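Speaker notes: Who Pays for the Hot Water? Running costs in shared buildings
Talk for the Fenholm tenants' evening, April
Speaker: Honeylyn Sebastian

Before starting: check the microphone, put the sign-in sheet by the door, ask people in the back row to move up if they can't see the screen.

Slide 1. Opening

Good evening, thanks for coming out. I'm Honeylyn. I work on billing questions for shared buildings, mostly the older ones on the Hurthorpe side. I'm going to talk for half an hour and then take questions. If you brought a bill with you, hang on to it. We'll look at it after slide 6.

The subject tonight is hot water. It is one of the bigger lines on a building's energy bill and one of the hardest to split up fairly. Heat you can at least feel in your own room. Hot water goes down the drain and you never think about it again.

Slide 2. Three ways to split a bill

Go slowly on this one. People always want it repeated.

Equal shares. Every apartment pays the same. It is cheap to run and easy to explain. A person living alone pays the same as a family of five.

By floor area. Bigger apartments pay more. This works fairly well for heating. It works badly for water, because square footage doesn't take showers.

By meter. Each apartment has its own hot water meter and pays for what goes through it. There is the cost of the meters, the cost of reading them, and an argument every year over the one that failed.

Pause here. Ask for hands: who is on equal shares? Who is metered? Who doesn't know? The last group is usually the largest. Tell them it's written in the lease, normally in the part on service charges.

Slide 3. The Paredes building

This is the case I know best. Paredes has one boiler in the basement and a loop of pipe that runs up through the building and back down. Hot water goes around the loop all day and all night so that nobody on the top floor has to wait for it.

The loop loses heat the whole way around. That loss gets paid for even if every tap in the building is closed. When Paredes went to meters, the tenants added up their readings and expected the total to match the boiler bill. It didn't come close. The difference was the loop.

So there are two costs: the water people use, and the cost of keeping it ready. A fair bill shows both on separate lines. If yours has only one line, ask for the split in writing.

Slide 4. Where the hot water goes

In most homes the shower comes first, then the kitchen sink. Baths depend on the household. Laundry is further down than people expect. Most front loaders sold here heat at least part of their own water, so a warm wash may show up on your electric bill and hardly touch the hot water meter.

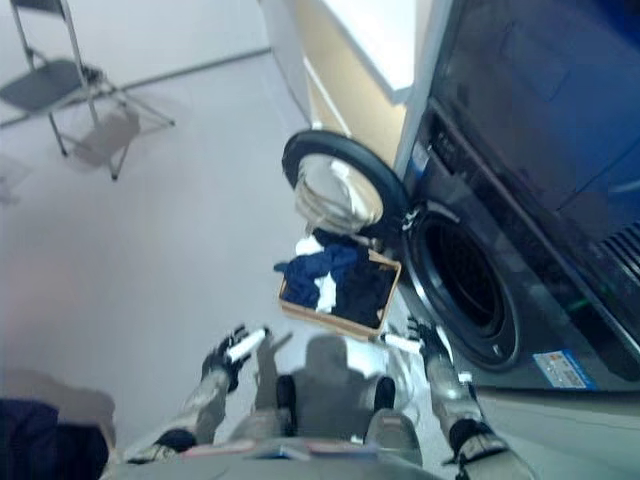

Front-loading washer with the door open.

If someone asks about washing in cold: yes, it saves energy, and for everyday clothes it is fine. Use warm or hot for towels and bedding when somebody has been sick. Don't get pulled into detergent brands. Last time that took up ten minutes.

A shared laundry room is a different matter. There the machines are on the building's supply and the cost goes into the common charge, unless the machines take coins or a card. Ask which it is. At Hurthorpe the card money was going into one account and the energy cost was coming out of another, and the two were never compared until a tenant asked to see both.

Slide 5. Reading your meter

Hold up the sample meter. Pass it around and get it back.

The black digits are whole units. The red digits are fractions, and you can ignore them for billing. Write down the black digits only.

Worked example, on the slide. Last reading 3664. This reading 4000. Take the first from the second and you have the units used, 336. Check that number against the bill. If the bill says something else, look for the letter E next to the reading. E means estimated.

One estimated reading is normal. If you have had three in a row, call and ask for a real one. You can send a photo of the dial and most billing offices will take it.

Drink of water here. Check the time. If it's past 7:40, skip slide 6 and go straight to the bills.

Slide 6. What a building can do

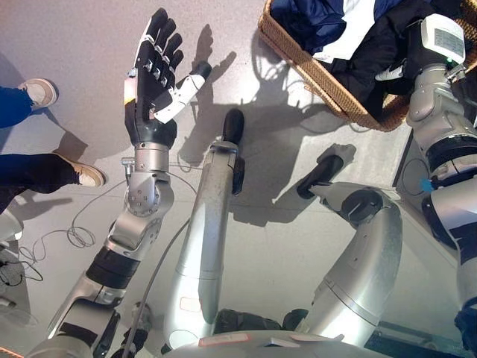 Robot arms beside a laundry basket

Start with insulation on the loop pipes. It's dull work and it pays back faster than anything else on the list. Look at the pipes in the basement if you can get in. If they are bare metal, bring it up at the next meeting.

Next, the boiler timer and the temperature setting. Stored hot water has to be kept hot enough to stop bacteria from growing, so turning it down is a job for the building's engineer. Say this twice. Someone will go home and want to try it.

Then leaks. A dripping hot tap costs you on the water and again on the heat.

New boilers go last. The Flemell building replaced theirs first and did the pipes two years later, and they ended up with a boiler larger than they needed.

Looking at bills

Ask for one volunteer and cover the name and account number before it goes on the screen. Find these in order: billing period, reading type, units used, fixed charge. If the bill has no fixed charge, it may be folded into the unit rate. Compare with a neighbor's.

Questions that came up last time

Can I refuse a meter? Depends on the lease. Take the name and follow up.

Can the landlord bill for last year? Sometimes, within limits. Hand out the sheet with the green heading.

My water takes ages to get hot, do I still pay for the cold part? If the meter is on the hot pipe, yes. Report it as a fault.

Spare handouts are in the box under the table. Room has to be locked by 9.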